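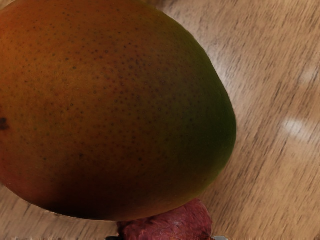 Stimutdale, 5/23/21

The open day at the Distari packing house began at nine, and I came too early, so I waited by the gate with two families and a man who sold coffee from his van. The ticket costs two dollars and you get it back if you buy a box of fruit.

Our group had 17 people. First we put on hair nets, then we walked along a yellow line to the washing hall. The mangoes arrive in big crates and go into a water bath, and after this they travel on rollers to the sorting tables. It is loud there, and I understood only half of the guide's words. She told us that color is a poor way to judge if a mango is ripe. One fruit can be reddish orange on one side and dark green on the other, with small dark dots all over the skin, and you must still press it gently near the stem and smell it.

After the sorting we saw the cold room. I wished for a thicker jacket! The ripening rooms were closed, which was a pity, because I had come mostly for them.

The tasting was in the yard behind the office. They offered two kinds, Laron and Buckley. Laron is very sweet and soft, and the juice ran down to my elbow. Buckley has more acid and some fibers near the stone — I liked it better, but most of the group did not agree with me.

The small shop takes only cash. I bought a box of Buckley and one jar of chutney, and carried them 40 minutes to the station, as the bus had already left. The next open day is in July, and the guide promised that the ripening rooms will be on the tour.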